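Gray marble top, yellow wallpaper, and now I can't stop buying roses

Home & Garden Boards > Flowers and Arranging > Show and tell

laviablooms
22 Mar 2025

Okay so I finally got my flower corner going and I need opinions before I commit to it.
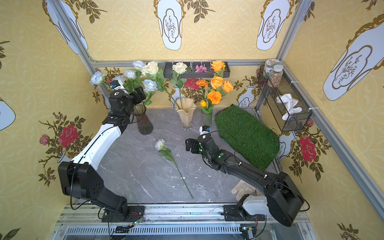
The tall smoky glass vase is the one I keep coming back to. I've got four pale blue roses in there with one big cream one and I love it, but my sister says the blue looks like a baby shower. The wallpaper is staying (I know, it's VERY yellow, I picked it in November when I was desperate for sunshine). What I want to know is where the last white rose should go. It's lying on the table because I keep changing my mind. In with the blue ones, or a vase by itself?

Also yes, I need to wipe down the table.

gatow_garden

By itself! A single white rose on a long stem is lovely, and you've left yourself plenty of stem so don't go chopping it yet. The dark glass already has one pale bloom in it and that's what makes your eye go there. Put in a second and you lose it.

Xavier

Disagree with gatow. Put it in. Four blue and one cream looks to me like somebody ran out of blue. Two light ones and it looks like you meant it.

gatow_garden

Xavier you say this on every thread, you'd put 1,000 stems in a jam jar if they fit

Xavier

I would and it would look great

Sun-ja Moon

I did flowers for a hotel lobby for 14 years and I'm with gatow on this one, though my reason is height. If the white rose goes in with the others, cut it so it sits a little lower than the big cream one, or the two will fight. If you don't want to cut it, give it its own vase. Strip any leaves that would be under the water line either way.

The blue is fine against yellow. I wouldn't have picked that wallpaper but the blue calms it down.

laviablooms

Thank you Sun-ja, that's so helpful!! I hadn't even thought about height. I've been shoving everything in at whatever length it came.

Can I ask about the fake grass too? I have a patch of it on the table and I go back and forth. Some days it's spring meadow and some days it's mini golf.

peg_and_twine

Mini golf. Sorry.

Xavier

Keep it, it's cheerful. Everybody on this board is scared of plastic.

peg_and_twine

I'm not scared of it, I just think real moss is 5 dollars and looks better next to a marble pattern. That gray is pretty and she's covering it up.

Gelto

Moss sheds like crazy though. I had it on a sideboard and was sweeping up bits for 10 days, then gave up and bought a strip of the fake stuff. If you do keep the grass, trim the edge so it isn't such a hard line, scissors work okay.

Side question, do you ever put all three vases at the back like that for dinner or do you move them? Mine always end up in front of whoever I'm trying to talk to.

laviablooms

Nobody eats there, it's only for flowers! So the back row stays put. I might swap the order though and try the smoky one in the middle.

Okay, going to try the white rose by itself first and cut it down if I hate it. The grass gets one more week, peg, don't be mad

peg_and_twine

Not mad. Moss is next to the ribbon at my craft store if you need it.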